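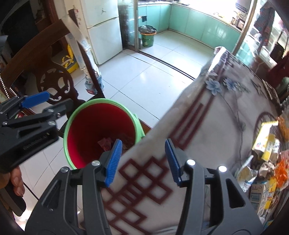
Wayne Bergeron has fitted heat pumps for Orberg for 5 years, and most of his calls in June are about noise.

"People think the unit is faulty," he says. "Usually it's been bolted straight to the wall, and the bedroom is on the other side of it."

He prefers a ground stand with rubber feet -- it costs a little more, but the hum stays outside. He also asks owners to keep hedges well back from the fan.

What about servicing? Bergeron does it once a year. Filters are the owner's job.

"Rinse them, let them dry, put them back. It takes roughly 3 minutes."

One customer, Trinity Pennington, had not touched hers for 2 winters. "The air coming out was feeble," she says. "I'd been turning the heating up to make up for it."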